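Plustotholm Code Generator for ABAP
Draltex Tools / Developer add-ons / Plustotholm

Version 3, updated 29/05/2020

Add-on for the ABAP workbench. You give it a table or structure, it writes the boring classes. Getters, setters, a persistence class, an exception class, a unit test shell. Your package, your naming rules, your transport request.

No runtime library. The generated code is plain ABAP Objects and keeps working if you uninstall the add-on tomorrow. We get asked that a lot so it's up here.

What you get

The generator itself, one transport for the workbench part and one for the templates.
26 templates, all editable. Copy one, rename it, change what you want. Don't edit the originals, the next update overwrites them.
Naming rule editor. Prefix, suffix, max length, forbidden words.
Where-used check before anything gets regenerated.
Batch mode for big packages. Biggest run we have done in house was about 400 classes in one go, in the background, overnight.

How it works

Start the transaction, enter the package, pick a template. Enter the table name or select from the list. Press Preview. You get the source in a split screen with the old version on the left if there is one. Happy with it, press Generate. Not happy, go back, nothing is saved.

Code you wrote by hand goes between the two marker comments in each method. Anything between the markers is kept when you regenerate. Anything outside is gone. Please read that line again before you open a ticket. 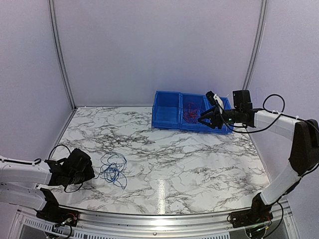 Blue wire, red wire and a three-part bin.

Dependencies

Classes are generated in order, superclass first. If two classes point at each other the generator stops and shows you the pair, you have to decide which one gets the interface. There is a switch to create the interface automaticly but it's off by default. Leave it off for the first run.

Local classes are not touched. Function groups are read only, you can generate a wrapper class around one but the group itself stays as it is.

Requirements

Unicode system
Developer key for whoever runs it
Authorization for the workbench objects plus the role delivered in the transport
Own namespace is better, Z and Y packages are fine too

Doesn't run in a production client. Will refuse at the first screen.

Installation

Import the workbench transport first, then the templates. Other way round gives you an activation error on the template table. If that already happened just import the templates again after. Then assign the role, run the setup report once per system and enter the license key. Key is tied to the system number so have that ready when ordering.

New in this version

Test shells now come with a setup and teardown method, empty, ready to fill.
Preview screen remembers your last template.
Exception classes can carry message variables.
Fixed: batch job ended with a dump when the package had no description.
Fixed: suffix was added twice if the name was allready at max length.
The old Grecu templates are gone. If you still have them, export before you update.

Licensing

Per development system, not per developer. License runs 52 weeks from the day the key goes out. Updates and mail support included. When it runs out the generator stops, your code doesn't.

Trial key on request, same features, but batch mode is switched off.

Works with Didirel

If you have Didirel for transport checks, the generator hands over its object list after every run. Nothing to set up, just have both in the same system. Without Didirel that menu entry stays gray.

Ordering and questions

Use the order form or write to Adalberto Brito on the add-on desk. Send release level, system number, company name for the invoice. For bugs please attach the generator log, and the template if you changed it. Screenshots of the log are no use to us, export it as text.

Manual is a separate download, link in the right column. German version of the manual still covers the April build, the new one is being worked on.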